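물이 바꾸는 차 맛

같은 찻잎을 사다가 집에서 우렸는데 가게에서 마신 맛이 나지 않는다는 이야기를 자주 듣는다. 잎을 더 넣어 보고, 시간을 늘려 보고, 다기까지 바꿔 본 뒤에야 물을 의심하는 사람이 많다. 찻잔에 담긴 것은 거의 전부가 물이다. 그런데도 찻잎 봉투 뒷면에는 온도와 시간만 적혀 있고 어떤 물을 쓰라는 말은 좀처럼 없다.

필자가 물을 따로 사기 시작한 것은 플릴트빌(Pliltville)에서 한 해를 보낸 뒤부터다. 석회암 언덕 아래 있는 그 동네는 수돗물이 단단했다. 주전자 바닥에는 흰 자국이 금세 앉았고, 홍차를 우려 두면 표면에 얇은 막이 떴다. 한국에서 가져간 세작은 두 번째 우림부터 종이 맛이 났다. 처음에는 잎이 상한 줄 알고 한 봉지를 다 버렸다. 다음 봉지도 같은 맛이었다.

경도와 알칼리도

물 이야기를 할 때 흔히 나오는 말이 경도다. 물에 녹은 칼슘과 마그네슘의 양을 가리킨다. 칼슘이 많으면 차의 성분과 엉겨 맛이 둔해지고 색이 탁해진다. 홍차 표면에 뜨는 막도 칼슘이 있어야 생긴다. 레몬 한 조각을 넣으면 막이 걷히지만 차 맛도 레몬 쪽으로 간다.

알칼리도는 경도와 다른 값이다. 주로 물속의 탄산수소 이온이 산을 얼마나 받아 내는지를 나타낸다. 알칼리도가 높은 물로 우린 홍차는 색이 검어지고 산뜻한 맛이 줄어든다. 밝은 주황빛이어야 할 다르질링이 갈색으로 나온다면 이쪽을 먼저 살펴볼 만하다. 두 값은 함께 높은 경우가 많지만 늘 그렇지는 않다. 생수병 라벨에는 대개 칼슘과 마그네슘의 함량만 적혀 있어서 알칼리도는 마셔 보고 짐작하는 수밖에 없다.

그렇다고 아무것도 녹아 있지 않은 물이 좋은 것도 아니다. 증류수로 우린 차는 맑고 향이 세게 올라오지만 입안에서는 가운데가 빈 느낌이 난다. 쓴맛도 가리는 것 없이 그대로 나온다. 녹차를 증류수로 우려 마셔 본 사람 가운데 두 잔째를 찾는 사람은 드물었다.

물 세 가지를 놓고 마시기

지난 2월에 집 식탁에서 14종의 차를 물 3가지로 우려 보았다. 수돗물을 활성탄 필터에 거른 것, 마트에서 파는 경도 낮은 생수, 수입 생수 가운데 칼슘이 많은 것이었다. 잎은 저울로 달아 같은 양을 넣었고, 잔도 같은 흰 자기를 썼다. 하루에 다 마실 수는 없어서 여러 날에 나누어 했다. 아침 10시 전에 마신 차와 저녁에 마신 차는 같은 차라도 적어 둔 말이 조금 달랐다. 그 점은 감안하고 읽어 주기 바란다.

녹차는 경도 낮은 생수가 가장 나았다. 우전과 세작은 단맛이 앞에 나오고 풋내가 뒤로 물러났다. 칼슘이 많은 물에서는 향이 거의 나지 않았고, 식은 뒤에는 비린 맛이 남았다.

우롱차는 결과가 갈렸다. 가볍게 산화한 것은 녹차와 비슷하게 움직였고, 많이 볶은 것은 거른 수돗물에서 더 묵직했다. 볶은 향의 날카로운 부분이 눌려서 편하게 넘어갔다. 평소 이 차를 좋아하지 않던 가족도 그 잔은 비웠다.

홍차는 길버트(Gilbert) 블렌드를 기준으로 삼았다. 잎이 잘고 우유를 넣어 마시도록 만든 차다. 거른 수돗물에서 색과 떫은맛이 고르게 나왔다. 경도 낮은 생수에서는 떫은맛이 지나쳐 시간을 1분 줄여야 했다. 우유를 넣으면 이 차이는 많이 가려진다.

보이숙차는 물을 덜 탔다. 칼슘이 많은 물에서도 그럭저럭 마실 만했고, 흙내가 줄었다는 점에서는 오히려 편했다. 다만 주전자에 자국이 남아 설거지는 번거로워졌다.

필터를 고를 때

가장 손쉬운 방법은 수돗물을 거르는 것이다. 국내 수돗물은 지역 차이가 있지만 대체로 부드러운 편이라, 염소 냄새만 잡아도 찻물로 쓰기에 무리가 없는 곳이 많다. 활성탄 필터는 냄새를 줄이고 경도는 거의 건드리지 않는다. 이온교환수지가 든 필터는 칼슘을 줄여 주며 알칼리도도 함께 낮추는 제품이 많다. 역삼투 방식은 녹아 있는 것을 대부분 걷어 내므로 증류수에 가까운 물이 나온다.

필자는 파네르(Paner) 주전자형 필터를 쓴다. 이온교환수지가 든 제품이고 물이 내려오는 속도는 느리다. 새 필터를 끼운 첫 주에는 물에서 약하게 신맛이 난다. 처음 두 통은 화분에 주고 세 번째 통부터 찻물로 쓴다. 교환 시기는 설명서를 따르되, 주전자에 흰 자국이 다시 보이기 시작하면 그보다 일찍 간다.

값도 따져 볼 일이다. 생수 한 병을 1,000원으로 잡으면 하루 한 병씩 마시는 집은 몇 달 만에 필터 주전자값을 넘긴다. 빈 병을 내놓는 수고도 든다. 반대로 차를 일주일에 한두 번 마신다면 그때마다 생수를 사는 편이 낫다. 필터는 쓰지 않고 두어도 상한다.

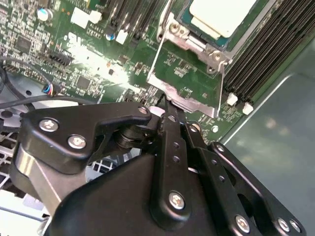 끓이는 방법

물을 골랐으면 끓이는 일이 남는다. 오래 끓인 물은 산소가 빠져 맛이 없다는 말이 있다. 그러나 물은 끓는점에 이르는 동안 녹아 있던 기체를 대부분 잃으므로, 한 번 끓인 물과 두 번 끓인 물의 차이를 산소로 설명하기는 어렵다. 눈을 가리고 여러 번 마셔 보았는데 필자는 구별하지 못했다. 단단한 물이라면 사정이 다르다. 끓이는 동안 칼슘 일부가 탄산칼슘으로 가라앉아 물이 조금 부드러워진다. 플릴트빌의 이웃들이 물을 넉넉히 끓여 두었다가 윗물만 따라 쓴 것도 그 때문이었다.

수돗물을 거르지 않고 쓸 때는 뚜껑을 열고 2분쯤 더 끓이면 염소 냄새가 줄어든다. 녹차용으로 식힐 때는 빈 그릇에 한 번 옮겨 붓는다. 그릇이 차가우면 온도가 더 많이 떨어지니 겨울에는 옮기는 횟수를 줄인다.

주전자의 재질도 자주 받는 질문이다. 무쇠 주전자로 끓이면 물이 달아진다고 하는데, 안쪽에 법랑을 입힌 것은 쇠가 물에 닿지 않으니 차이가 날 까닭이 없다. 법랑이 없는 것은 쓰고 나서 바로 말려야 한다. 평소에는 스테인리스로 충분하다.

물때 닦기

주전자 바닥의 흰 자국은 구연산으로 닦는다. 물을 반쯤 채우고 구연산 한 숟가락을 풀어 끓인 뒤 식을 때까지 둔다. 헹구고 나서 맹물을 한 번 더 끓여 버린다. 식초도 되지만 냄새가 며칠 간다. 필자는 식초로 닦은 다음 날 백차를 우렸다가 잔째 버린 적이 있다. 철 수세미는 쓰지 않는다. 긁힌 자리에 자국이 더 빨리 앉는다.

여행지에서

코스트스카(Costska)에 머물 때는 숙소 수돗물에서 소금기가 느껴졌다. 바닷가 마을이라 우물에 짠물이 조금 섞인다고 했다. 가져간 차 가운데 그 물에 맞는 것은 호지차뿐이었다. 볶은 보리 같은 향에 짠맛이 얹혀 누룽지 국물과 비슷했다. 마을 찻집에서는 아예 훈연한 잎을 진하게 우리고 설탕을 넣어 내놓았다.

여행 가방에 물을 넣어 갈 수는 없으니 차를 두 가지 챙기는 쪽을 권한다. 하나는 볶은 차나 숙차처럼 물을 덜 타는 것으로, 다른 하나는 평소 마시던 것으로 한다. 도착하면 우선 맹물을 끓여 식힌 뒤 한 모금 마셔 본다. 혀에 텁텁하게 남으면 녹차 봉투는 뜯지 말고 그대로 가져온다.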